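Home | Posts | Water | Heating | About | Search

We use cookies to remember your reading preferences. Accept | Manage

Hard water, part three: the numbers after the softener

The softener has now been in since September, so there is enough data to write up. Parts one and two covered the choice of unit and the plumbing. This part is about salt, water volume and what happened to the limescale.

The supply in Harnon is hard. My drop test kit gives the same reading at the kitchen tap every time, 18 drops to the colour change, and the water company's own figure for the zone agrees with it closely enough that I stopped checking. The unit is a Groteck twin-cylinder, non-electric, metered by volume. It regenerates one cylinder when the other is exhausted, so there is no timer to set and nothing to reprogramme after a power cut.

I fitted a separate pulse meter on the inlet. Between the first reading and the last it logged 3,647 litres per cycle of my spreadsheet, a cycle being one full change of salt blocks. The installer's sheet suggested I would get more than that. The sheet assumes softer water than we have, and once I put our own hardness into the formula the result landed close to what I measured.

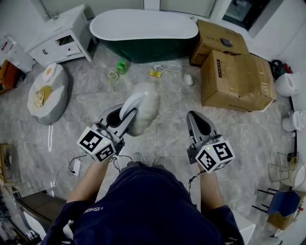
Salt comes as blocks, two to a pack. I tried a cheaper brand, Guvuleck, for one cycle. The blocks fitted, but they left a fine sludge at the bottom of the cabinet which took a while to rinse out. I have gone back to the other sort. Granular salt would be cheaper still, but the cabinet has no basket for it and I don't want to make one.

Flow rate was my main worry before fitting. The shower is fed at mains pressure through a combination boiler, and any restriction upstream shows there first. I timed a bucket at the bath tap before and after. The drop was small and I can't feel it at the shower. The bypass valve needs to be fully closed for this to mean anything. Mine was not on the first attempt, and I got a very flattering result together with a hardness reading of six drops.

On limescale, the results are mixed. New deposits have stopped on the taps and screen. Old deposits have gone soft at the edges but have not dissolved, and I had to remove them with citric acid in the ordinary way. I used 60 grams to the litre, warm, on cloths wrapped round the fittings and left for an hour. Don't do this on natural stone or on anything with a worn chrome finish. The shower head went into a bowl of the same solution overnight and came out clear.
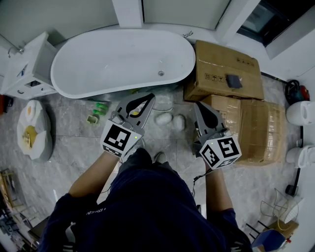
The kitchen cold tap stays on the hard main, as does the outside tap. This meant an extra run of 15 mm pipe, described in part two. If you are planning the same job, mark both runs with tape before the boards go back down. I didn't, and had to lift one again to be sure which was which.

Soap use is down, although I haven't measured it properly. Washing powder is down to the soft water dose on the packet. The kettle still furs up, being filled from the hard tap.

One open question is the drain line. It runs uphill for a short stretch before it reaches the gully, and the manual allows this up to a limit that I am just inside. Regeneration completes, but it takes longer than stated. I will reroute it when the weather is better and post the timings.

Part four will cover the boiler side, including the inhibitor and whether the heating circuit should be filled with softened water at all. The boiler manual and the softener manual disagree on this.

Get new posts by email. Enter your address to subscribe. You can unsubscribe at any time.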